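チケット 1192
件名:食卓の片付けタスクで透明スプーンの取りこぼし、箸の挿入失敗
製品:Drostar 双腕ユニット/Stededero 動作学習パッケージ
区分:動作不良(把持)
優先度:中
状態:条件付きクローズ
起票日:2022年8月31日
起票者:Rafail Stergiou
担当:Rafferty サポート窓口

起票内容

食卓に出ているスプーンと箸を水切り穴付きのカトラリー立てに戻す作業を、Drostar に Stededero の学習済みモデルを載せて実行しています。家庭の台所にあるテーブルでの運用です。金属スプーンで組んだ社内の試験台では問題が出ていませんでしたが、家庭の食器に替えたところ成功率が大きく落ちました。

45回試行して、テーブル上の一本を最後まで立てに戻せたのは27回です。途中で人が手を出した回は失敗に入れています。

主な症状は次のとおりです。

スプーンの皿の部分を認識できず、柄だけを細長い物として扱う。その結果、柄の端をつまみ、持ち上げたときに皿側が下がる。
スプーンのない場所に対して把持動作に入る。布の模様の上で指を閉じることが多い。
箸はつかめるが、立てに入れる段階で縁に当たって止まる。
立ての中にすでに物が多いと、入れる位置が決まらず、立ての手前で腕が待機姿勢に戻る。

モデルは5月に配布された版です。学習データは手持ちグリッパーで採ったデモ536本で、全部同じ台所で収録しています。Drostar 側のファームウェアは更新済み、手先カメラの校正もやり直しました。

お聞きしたいのは、これが設定で直る種類の問題なのか、今の時点で機械に任せる作業ではないのか、という点です。後者であればそのように書いてください。導入を検討している部署に説明する必要があります。

サポート窓口 返信

お問い合わせありがとうございます。切り分けのため、次の情報をお願いします。

対象の食器の材質と色
テーブルクロスの有無と柄
失敗した回のログ(把持候補のスコアが入ったもの)
カトラリー立ての形状と、作業開始時の中身
照明条件。特に窓の位置

校正をやり直されたとのことですが、校正ボードはテーブルの面に置いたか、別の台に置いたかも教えてください。

Rafail Stergiou 返信

スプーンは濃い灰色の半透明品と、ほぼ無色に見えるものがあります。どちらもプラスチックとして登録しました。箸は明るい色の木です。

クロスは灰色の地に格子、その上に大きな星の絵が入っています。青、オレンジ、黄緑、ピンクの星があり、数字のような黒い印刷もあります。外した状態では試していません。家庭ではクロスを敷いたまま使うので、外して動いても意味がないと考えていました。切り分けに必要ならやります。

窓は流しの向こうです。日中は窓側から光が入ります。

校正ボードはテーブルに直接置きました。

立ては薄いピンクのプラスチックで、前面に楕円の穴が二段あり、下側に白いラベルの帯が巻いてあります。上の段に透明なテープかフィルムが掛かっていて、光ります。中身はスプーンと箸が混ざった状態で始めています。箸は向きが揃っていません。

ログは失敗した回だけまとめて送りました。

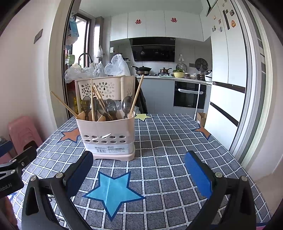

サポート窓口 一次解析

ログを確認しました。失敗を原因別に分けると、認識側の問題と挿入側の問題がはっきり分かれます。同じ「取りこぼし」として記録されていますが、対処は別です。

認識側

半透明のスプーンでは、深度画像の皿の部分がほぼ欠けています。カメラには皿の下の布が見えており、布の格子線がそのまま続いているように映ります。Stededero の標準設定では深度と色の両方で輪郭が出た領域を物体候補とするため、皿が候補から落ち、柄だけが残ります。柄は細長く、モデルは箸に近いものとして把持点を選んでいます。

模様の上で指を閉じる件は、星の縁取りが原因とみています。縁取りの線が濃く、格子の線と交わるところで短い棒状の候補が立ちます。スコアは低いのですが、本物のスプーンのスコアがそれより低い回があり、順位が入れ替わっています。

挿入側

箸の把持は安定しています。入らない理由は、立ての口の空きを見積もる処理にあります。中身が斜めに重なっていると、上から見た空きがほとんどないと判定されます。人であれば先に入っている箸を少し押しのけて入れますが、現行の動作は接触を検出した時点で止まる設定です。

立ての前面にあるテープの反射も一部の回で影響しています。反射で立ての前面の位置が手前にずれ、腕が早めに減速しています。

作業案を次に示します。一つずつ変更し、変更ごとに同じ条件で数回動かしてください。まとめて変えると、どれが効いたか分からなくなります。

手順1 深度欠損の扱いを変更する

設定画面の「物体候補」で、深度の欠けた領域を除外する項目を外します。代わりに「欠損領域を隣接候補に結合」を有効にします。これで柄の先にある欠損部分が柄と一体の候補になります。

ガラスのコップを置く運用では、コップ同士がつながって一つの物体になることがあります。今回のテーブルにコップがなければ、そのまま進めて構いません。

手順2 クロスを背景として登録する

テーブルに何も載せず、クロスを敷いた状態で背景登録を実行します。カメラ位置は作業開始姿勢のままにします。クロスを動かしたらやり直しです。しわが変わっただけでも差分が出ることがあります。

手順3 把持点の範囲を制限する

スプーンに対しては、皿の付け根から柄の上寄りだけを許可します。柄の端は除外してください。柄に溝や段がある製品では、段に指の縁が乗ると滑りやすいので、指先の幅に収まる位置を選びます。

手順4 立ての前面の反射を除く

テープをはがせる場合ははがしてください。はがせない場合は、立ての位置を前面の穴から求める設定をやめ、口の縁から求める設定に切り替えます。

手順5 挿入時の接触しきい値を上げる

標準値から一段だけ上げます。二段以上は上げないでください。軽い立ては押されて動きますし、箸が折れる可能性もあります。

Rafail Stergiou 返信

手順1から順に実施しました。

手順1。柄と皿が一つの候補になる回が増えました。ただし濃い灰色のスプーンと無色のスプーンで差があり、濃いほうはよく出ます。無色のほうは、照明の映り込みが皿にあるときは出て、ないときは出ません。

手順2。模様の上で指を閉じる動作は止まりました。ただ、背景登録後に布の端を少し引いてしまい、星の位置がずれたとたんに再発しました。登録し直すと収まりました。家庭でクロスが動かないことは期待できないので、運用としては弱いです。

手順3。効果が一番はっきりしていました。付け根の近くをつまむと、持ち上げたあとに皿側が下がりません。デモの側も見直したところ、手持ちグリッパーで柄の端を持っているデモがかなり混ざっていました。収録した人によって持つ位置が違います。

手順4。テープは残したまま設定だけ切り替えました。減速の位置は安定しました。

手順5。一段上げて、箸が入る回は増えました。立てが押されてずれた回もあります。ずれたあと、次の一本で古い位置に入れようとして外しています。立ての位置を毎回取り直す設定はありますか。

サポート窓口 返信

立ての位置の再取得は「環境」の「固定物」から立てを外し、「可動物」に移すと有効になります。一本ごとに見直すため、一回の動作は長くなります。

デモの持ち位置の件は、こちらでも確認したいと思います。536本のうち、スプーンを扱っているもので、皿の付け根から首のあたりをつまんでいるものだけを抜き出せますか。その部分集合で追加学習した版をお渡しします。

選ぶ基準をそろえるため、次の条件に合うものだけにしてください。

指先が首か柄の上寄りを左右から挟んでいる
皿が指の先に出ていて、指で隠れていない
持ち上げたときに皿の向きが大きく変わらない
テーブル上にほかの食器が残っていても構わない

最後の条件は意図的なものです。一本だけを置いた絵ばかりで学習すると、隣に箸がある状態で候補の順位が崩れます。

Rafail Stergiou 返信

抜き出しました。条件の二つ目で落ちるものが多く、残った本数は少なめです。足りなければ採り直します。

選んだものはどれも、指がスプーンの首か柄を両側から挟み、皿が向こう側に出ている形です。隣に箸のような棒が一本転がっているものも残しました。

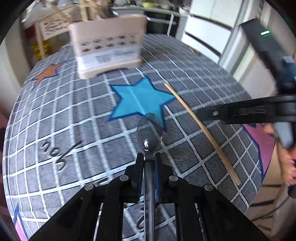
並べて見ると、無色のスプーンは人の目でも皿の輪郭を追いにくいです。皿の中に布の線が通っているので、静止画だけ渡されたら私も付け根の位置を間違えると思います。人が作業するときは、動かしながら見ているか、指で触って確かめているのだろうと考えています。

それから、クロスの黒い印刷が指のリンクの間からのぞくことがあります。手先カメラの画像で、指の部品と印刷の色が近いです。自分の指を隠すマスクの範囲が狭いと、これも候補に入りませんか。

サポート窓口 返信

ご指摘のとおりです。標準のマスクは指の外形で作っており、リンクの間は抜けています。リンクの間も含めて塗りつぶしたマスクを用意しました。設定フォルダーの既存ファイルと差し替えてください。差し替え後は再起動が必要です。

副作用として、つかんだスプーンの柄の一部がマスクで隠れます。把持後の姿勢確認は皿側で行うため、通常は問題になりません。無色のスプーンでは皿側の確認が弱いので、把持後の確認だけ旧マスクに戻す設定も入れてあります。

追加学習版も同じ場所に置きました。元の版は上書きせず、名前を変えて残してください。

Rafail Stergiou 返信

マスク差し替え、追加学習版の適用、立ての可動物への移行まで終わりました。再び45回試行しました。開始時の並びは前回と同じにはできていませんが、スプーンと箸を混ぜて置く点と、立てにあらかじめ中身がある点は揃えています。

傾向は次のとおりです。

濃い灰色のスプーン:把持の失敗はほぼなくなりました。残りは立てに入れる段階の失敗です。
無色のスプーン:改善しましたが、夕方に室内灯だけにすると落ちます。
箸:把持は前回と同じく安定。挿入は立ての中が空いていれば入ります。斜めの箸が口をふさいでいると、まだ止まります。
模様への誤把持:クロスが登録時のままなら発生なし。

成功の数は前回の27回を上回りましたが、途中で接触しきい値を一度戻してしまった回が混ざっているので、数字としては出しません。取り直してから報告します。

所要時間は長くなりました。一本ずつ立てを見直すので、見ていると待ちが多いです。同じ片付けを人がやれば、ひとつかみで全部立てに入れて終わりです。比較の相手としてはきついです。

念のため書いておくと、Clarnier の単腕機も同じテーブルで試しました。設定を詰めたわけではないので優劣の話にはしませんが、無色のスプーンでの止まり方は似ていました。そちらの製品だけの問題とは思っていません。

サポート窓口 返信

試行ありがとうございます。残っている問題について、現時点の見解を書きます。

無色スプーンと照明

現行の手先カメラでは根本的な対処ができません。映り込みがあるときに検出できているのは、映り込みを皿の手がかりにしているためで、光が変われば手がかりも変わります。指先の触覚で付け根を探す動作は社内で試験中ですが、配布時期をお約束できる段階にありません。

回避策は、濃い色の食器に替えるか、作業時の照明を固定するかです。どちらも利用者側に負担を求めるものです。

斜めの箸が口をふさぐ場合

双腕なので、片方の腕で立てを押さえ、もう片方で挿入する構成は可能です。押さえがあれば接触しきい値をさらに一段上げても立ては動きません。動作テンプレートは「保持して挿入」を選んでください。押さえる側の腕は立ての胴を挟まず、横から当てるだけにします。挟むとプラスチックの立てはたわみ、口の形が変わります。

先に中の箸をそろえてから入れるという動作は、テンプレートにありません。デモを採れば学習の対象にはできますが、箸同士が触れて一緒に動くため、必要な本数は今回のスプーンより多くなる見込みです。

クロスのずれ

背景登録を作業開始時に自動で行う方法は、テーブルが空でないと使えません。食後のテーブルは空ではないので、このタスクには向きません。星の縁取りを候補から外す学習を次の版に入れる予定です。別のクロスで撮った画像があれば提供してください。同じ柄ばかりだと、この柄だけを覚えます。

Rafail Stergiou 返信

「保持して挿入」に切り替えました。立ては動かなくなりました。押さえる腕が手先カメラの視野に入るので、最初は候補の枠が腕に出ましたが、相手側の腕もマスクに加えたら消えました。マスクの設定は左右それぞれに必要です。マニュアルには片側分しか書かれていないので、追記をお願いします。

箸については、開始時に立ての中身を軽くそろえておけば通ります。人が先にそろえるなら、ついでに残りも入れたほうが早いという話になりますが、テストの条件としては記録しておきます。

クロスは手持ちの別柄で撮っておきます。

最初の質問に戻ります。任せられる作業かどうか、窓口としての回答を書面で残してもらえますか。

サポート窓口 回答

対象タスク「食卓のスプーンと箸をカトラリー立てに戻す」について、以下のとおり回答します。

無人での運用は推奨しません。人が同じ部屋にいて、止まったときに再開操作ができる場合に限り、評価目的での使用を案内しています。

条件がそろえば安定して行える動作は、濃い色のスプーンの把持、箸一本の把持、空きのある立てへの挿入です。安定しない動作は、無色透明の食器の把持と、中身が乱れた立てへの挿入です。中の食器をそろえる動作には対応していません。

台所のほかの作業、たとえば鍋のふたの取り扱いや食材の入った器の移動は、今回の確認に含まれません。同じモデルで行えるとはお考えにならないでください。

導入を検討されている部署へのご説明には、この回答をそのままお使いいただけます。

適用した変更の一覧(再設定時の控え)

物体候補:欠損領域の除外をオフ、隣接候補への結合をオン
背景:クロス登録済み。移動時は再登録
把持点:スプーンは皿の付け根から柄の上寄りのみ。柄の端は除外
立ての位置:口の縁から算出、可動物として一本ごとに再取得
接触しきい値:標準から二段上げ(「保持して挿入」使用時のみ。それ以外は一段まで)
マスク:リンク間を含む版に差し替え。左右両方、相手側の腕も追加。把持後確認のみ旧マスク
モデル:追加学習版。5月版は別名で保存

Rafail Stergiou 返信

控えどおりに再設定して動作を確認しました。一点だけ、再起動すると把持後確認のマスクが新しいほうに戻ります。保存ボタンを押してから再起動しても同じです。今は起動のたびに手で切り替えています。

サポート窓口 返信

マスクの保存の件はこちらでも再現しました。本件とは別のチケットで扱います。マニュアルの左右マスクの記述も、そちらに含めて修正します。

本チケットは条件付きクローズとします。無色スプーンの検出とクロス柄の学習は次版の配布時に再評価しますので、それまで元のログは削除せずに保管をお願いします。別柄クロスの画像は、このチケットに添付していただければ受け取れます。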